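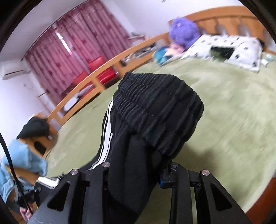
Ardale textile drop-off moves to fortnightly collection

Aug 5, 2025

Ardale residents will be able to leave worn-out clothing and bedding at the kerb every second Monday under a revised collection schedule released by the shire. The service replaces the drop-off cage at the Mevgate transfer station, which closed to textiles in April.

Each household may put out up to 2 bags per collection. Bags must be tied, weigh no more than 5 kg each and be on the nature strip by 6 am. Track pants, jumpers, sheets and towels are accepted in any condition. Pillows, doonas, carpet offcuts and anything contaminated with oil or paint are excluded and should go in the general waste bin.

Material will be sorted at the Sorrentino depot. Wearable items are baled for resale and the remainder is shredded for insulation and industrial wipes.

Waste services coordinator Nusrat Abbasi said elastic and drawstrings could be left in place, but metal buckles should be removed where practical.

The first run covers 1000 households east of the rail line. Bags are being delivered with rates notices. Residents in units should check with their building manager before using the service.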